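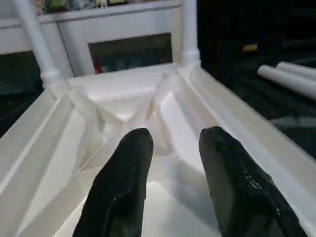 Do you get the bond fee back if charges are dropped?

vadton_dad
Paid Vendthorpe Bail $2000 on a $20,000 bond in August. DUI charge got dropped. They say the fee is "earned." Really?

courtbench7
Yes, really. The fee buys the release and it's gone – read your contract. I'd still want to see the extra charges in writing. A receipt as blank as the smooth white cylinder here proves nothing.

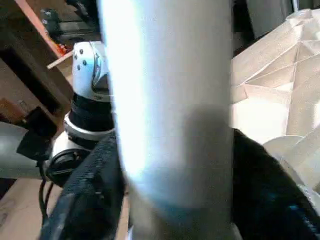

oldclerk
Collateral is different and should come back, whatever they tell you. I doubt they'll hurry. Ask the clerk for proof the bond was discharged – that big white tube has more give than a bondsman.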